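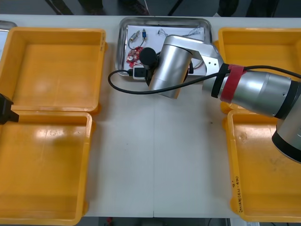 4장. 저울 설치와 첫 계량

4.1 시작하기 전에

이 장에서는 Gostness 계수 저울을 상자에서 꺼내 첫 부품을 셀 때까지의 과정을 다룹니다. 전원부터 넣고 싶으시겠지만 4.2의 수평 조정을 먼저 해 주십시오. 고객 지원으로 들어오는 문의의 상당수는 수평을 맞추지 않은 저울에 관한 것이고, 나머지의 상당수는 수평을 맞췄다고 주장하는 저울에 관한 것입니다.

상자 안에는 본체, 계량판, 전원 어댑터, 300 g 교정용 분동, 먼지 덮개가 들어 있습니다. 분동은 작은 검은색 케이스에 따로 포장되어 있으니 완충재와 함께 버리지 않도록 하십시오. 문진으로 쓰기에 딱 좋은 크기라는 점은 저희도 알고 있습니다. 그렇게 쓰지 마십시오.

4.2 설치 장소와 수평

1. 단단하고 흔들리지 않는 작업대를 고릅니다. 상판 두 장을 이어 붙인 작업대라면 이음매 위를 피해 한쪽 상판에만 올려놓습니다.
2. 에어컨 바람, 선풍기, 자주 여닫는 문에서 떨어뜨려 놓습니다. 저울은 바람도 무게로 칩니다.
3. 본체 밑면의 운송용 고정 나사를 시계 반대 방향으로 돌려 빼냅니다. 나사는 수리를 보낼 때 다시 필요하니 먼지 덮개 안쪽 주머니에 넣어 둡니다.
4. 계량판을 십자 받침 위에 얹습니다. 소리가 나도록 누를 필요는 없습니다. 원래 소리가 나지 않습니다.
5. 뒤쪽 수평계를 보면서 네 모서리의 조절발을 돌려 기포를 원 안에 넣습니다. 대각선으로 마주 보는 발을 한 쌍씩 돌리면 빨리 끝나고, 아무 발이나 돌리면 언젠가는 끝납니다.

주의: 계량판을 얹은 채로 본체를 들어 옮기지 마십시오. 하중 센서가 손상될 수 있으며, 이 경우는 보증 대상이 아닙니다.

4.3 전원과 예열

1. 동봉된 어댑터를 본체 왼쪽 단자에 꽂습니다. 서랍에서 나온 다른 어댑터도 들어가기는 합니다만, 들어간다고 해서 맞는 것은 아닙니다.
2. 전원 단추를 길게 누릅니다. 화면에 모든 칸이 한 번 켜진 뒤 0이 표시됩니다.
3. 그대로 5분간 예열합니다. 이 시간에 계량판을 손가락으로 눌러 보는 분이 많은데, 그러면 예열 시간이 처음부터 다시 계산됩니다.

4.4 교정

설치 장소를 옮겼을 때, 그리고 계절이 바뀌어 작업장 온도가 크게 달라졌을 때는 교정을 다시 합니다. 난방을 본격적으로 켜는 12월에 한 번 해 두면 겨울을 조용히 보낼 수 있습니다.

1. 계량판을 비우고 [영점]을 누릅니다.
2. [교정]을 누른 채로 화면에 CAL이 나타날 때까지 기다립니다.
3. 화면에 300이 깜박이면 분동을 계량판 중앙에 올립니다. 맨손 대신 장갑이나 마른 천을 쓰십시오. 손기름에도 무게가 있습니다.
4. PASS가 표시되면 분동을 내리고 케이스에 넣습니다.

참고: 오류 307이 표시되면 분동을 올리는 동안 저울이 흔들린 것입니다. 작업대에 기댄 동료를 정중히 치운 다음 1번부터 다시 하십시오. 같은 오류가 되풀이되면 운송용 고정 나사를 정말로 뺐는지 확인합니다. 뺀 기억이 있다는 것과 나사가 빠져 있다는 것은 별개의 문제입니다.

4.5 용기 무게 빼기

부품을 계량판에 그대로 쏟는 분은 드물 것이고, 한 번 해 본 분은 더욱 드물 것입니다. 대개는 용기에 담아 답니다.

1. 빈 용기를 계량판 중앙에 올립니다. 용기가 계량판보다 넓어도 되지만, 본체 옆면이나 벽에 닿으면 안 됩니다.
2. 숫자가 멈추면 [용기]를 누릅니다. 화면 왼쪽에 NET이 켜집니다.
3. 부품을 담습니다.

같은 모양의 용기라도 무게는 조금씩 다릅니다. 아주 가벼운 부품을 셀 때는 용기를 바꿀 때마다 2번을 다시 하십시오. 자주 쓰는 용기는 밑면에 무게를 적어 두면 편하지만, 라벨을 붙인 뒤에 다시 달아야 한다는 점은 잊기 쉽습니다.

4.6 단위 무게 등록과 계수

1. 용기 무게를 뺀 상태에서 [표본]을 누르고 화살표 단추로 표본 수를 고릅니다.
2. 화면에 나온 수만큼 부품을 손으로 세어 담습니다. 세는 기계를 샀는데 왜 손으로 세느냐는 질문을 종종 받습니다. 이번 한 번뿐입니다.
3. [확인]을 누르면 단위 무게가 계산됩니다. LOW가 표시되면 표본 수를 늘려 다시 등록합니다.
4. 나머지 부품을 천천히 담습니다. 화면의 수가 멈춘 다음에 읽으십시오.

주의: 도금한 나사와 도금하지 않은 나사를 섞어 담지 마십시오. 저울은 둘을 구별하지 못하며, 자신 있게 틀린 숫자를 보여 줍니다.

등록한 단위 무게는 전원을 꺼도 남습니다. 재고 프로그램 Avari와 연결해 쓰는 경우에는 5장의 통신 설정을 마친 뒤 품목 번호를 지정합니다. 구형 Floment 케이블은 단자 모양이 달라 쓸 수 없습니다.

개정일: 2023년 1월 30일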